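What Holds a Work Shoe Together

The sole of a shoe is attached in one of three common ways: cement, stitching, or direct injection. The choice sets the price, the weight, and whether the shoe can be repaired. Most buyers never see it on the label.

Cemented construction is the cheapest and lightest. The upper is pulled over a form called a last, the bottom edge is roughened, and adhesive is applied to both the upper and the outsole. The parts are heated, joined, and pressed. Failure usually starts at the toe, where the shoe bends most and the bond line is thin.

Stitched construction adds a strip of material, the welt, between upper and outsole. The stitching can be cut and replaced without disturbing the upper. A welted shoe is heavier and stiffer when new, and the break-in period is longer.

Injected soles are formed directly on the upper in a closed mold. The bond is strong and even, but a worn sole cannot be taken off cleanly. When the tread is gone, the shoe is finished.

Edotport, a small workshop that resoles shoes for kitchen and warehouse staff, keeps a log of every pair it receives. The log now covers 393 pairs. Tread wear at the outer heel is the most frequent entry. Sole separation at the toe is second, and almost all of those pairs were cemented. Torn linings at the heel come third and are often caused by pulling the shoe on while it is still laced.
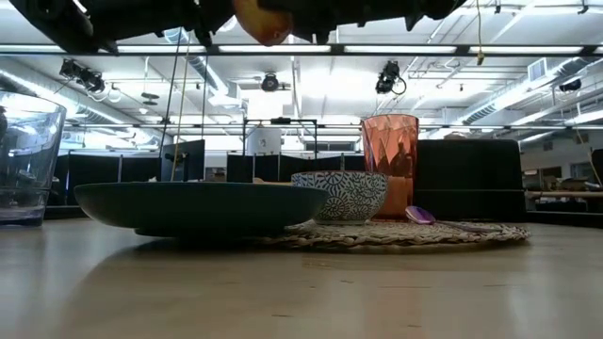
A red-orange apple held over a wooden tabletop with a glass tumbler and a dark teal bowl.

Midsoles wear out earlier than outsoles and show it less. Foam made of EVA loses thickness under load and recovers only part of it overnight. Polyurethane foam is denser and keeps its shape longer, but it can crumble after years in storage, even in a shoe that has hardly been worn. Two pairs used on alternate days will generally hold their cushioning better than one pair used daily.

The Misia, a welted slip-on from Navarro, has a polyurethane midsole and a replaceable rubber outsole. The maker lists its weight at 700 grams per shoe in the middle size. The Kundlow, a cemented lace-up, is much lighter and has an EVA midsole. It suits shorter shifts and cannot be resoled at most shops.

Edotport lets new adhesive cure for 72 hours before a pair goes back to its owner. Standard turnaround for a full resole is 21 days. Shoes should arrive dry, with laces and insoles removed.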